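3.2 Desks in shared offices: surface use and cable paths
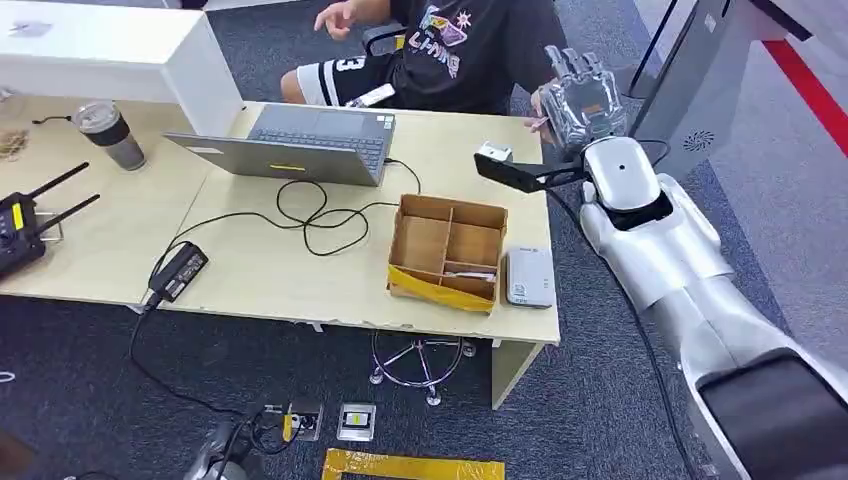
The second part of the survey dealt with single desks at which one person sits and works from a laptop. We treated the desk as a surface with a fixed depth and asked what lies on it, where each thing lies in relation to the chair, and which things are reached for during a normal stretch of work. The desks came from two sites, Onidico and Gusovik. Both sites use light wood-colored tops, and neither has built-in cable trays. A total of 68 desks were included.

Items were sorted into four groups: the main device, power and data leads, drink containers, and storage. Anything that did not fit was entered as "other" and described in a short note. Clothing, bags on the floor, and items held in the hand or resting on the lap were left out of the surface record, even when they plainly belonged to the work being done. This follows the practice in the Coetzee coding sheet, which we used with small changes to the storage group.

Figure 1. Desk with open laptop, tumbler, power adapter and divided cardboard box.

The desk in Figure 1 was coded as follows. The laptop is the main device and stands center-left, open. The tumbler, to one side of the laptop, was entered as a drink container with a clear upper portion. The power adapter lies near the front edge, on the side away from the sitter, and its cord goes over that edge to the floor. The box was entered as storage, open, with partitions. The loops of black cable in the middle were given a single entry, as the coding sheet does not ask for separate leads when these cross each other.

Cables gave us the most trouble. The coding sheet assumes that a lead runs from a device to the nearest edge and then down. On many desks it does not. A lead that is longer than the desk is deep has to go somewhere, and people leave the spare length on top, usually behind the laptop or next to it. We therefore added a code for spare length on the surface, with two values, "coiled" and "loose." A lead was coded as coiled only if it was held by a tie or wrapped on itself. All other spare length was coded as loose, and Figure 1 falls in this group.

The place of the power adapter was recorded separately. An adapter on the floor takes no desk space but pulls on the lead. An adapter on the desk takes up little space of its own, but it tends to fix the position of the cable on both sides of it, and the area between adapter and laptop is then hard to use for paper or for writing. We recorded this area as blocked when a standard sheet could not be laid flat there without moving something. The same rule was used at both sites.

Storage on the desk was mostly improvised. The Plorno inserts supplied at Gusovik were seldom used as intended. Cardboard boxes were common at both sites, with and without inner dividers. A divided box keeps small parts apart and lets the user see them from above, and it can be moved as one piece when the desk is cleared. Its drawback is the floor area it takes up, which stays the same however little is in it. We did not score how full a box was. Whether it was open or closed was noted, and also whether it stood at the front, the back or the side of the desk.

Front and back were defined from the side of the desk opposite the chair, as the coders worked from there. This should be kept in mind when reading the tables: a box coded "front" is at the far edge for the person sitting down. An earlier version of the sheet had it the other way around, and the entries made with that version in May were recoded before the two sets were joined.

Desk tops wider than 1000 mm were divided into left, center and right thirds. Narrower tops were divided into halves. Depth was taken at the middle of the desk, and tops less than 700 mm deep were marked as shallow, with no further division from front to back. Items lying across a boundary were given to the zone that held the larger part. Where this could not be decided, the item was coded to the center zone, or to the left half on narrow tops. The zone counts for each item group are given by site in Table 2.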